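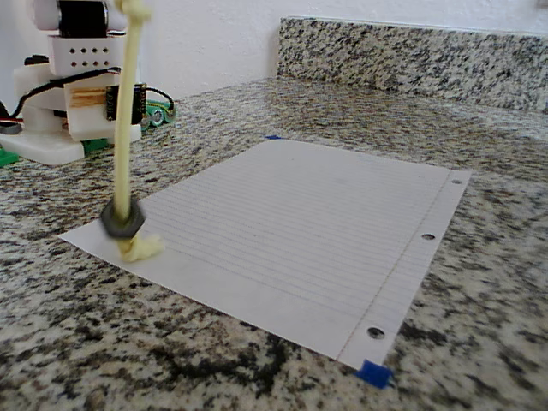 Hangate Stone Sealer, 900 ml

Water-based sealer for indoor granite, marble and slate. Dries clear and leaves the color of the stone as it is. One bottle treats 225 square feet of polished stone, less on honed or unsealed surfaces.

Item no. 3000-H
Coats: two, 160 minutes apart
Finish: natural
Clean up: soap and water

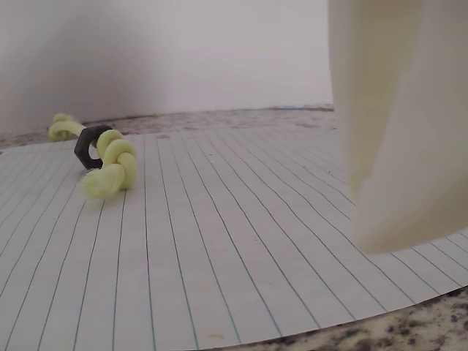 Test the sealer in a corner before doing the whole counter. Dense stone takes very little, and any sealer left standing will dry to a haze. Speckled granite in beige, gray and dark brown hides haze well from above, so check it from a low angle with a lamp on. Buff off the excess with a dry cloth — do not let it dry first.

Keep from freezing. Not for use on quartz composite or tile glaze.

Also from Hangate: Sala Daily Stone Cleaner, Rescombe Stain Poultice.

Trade orders: ask for Sidra Rind.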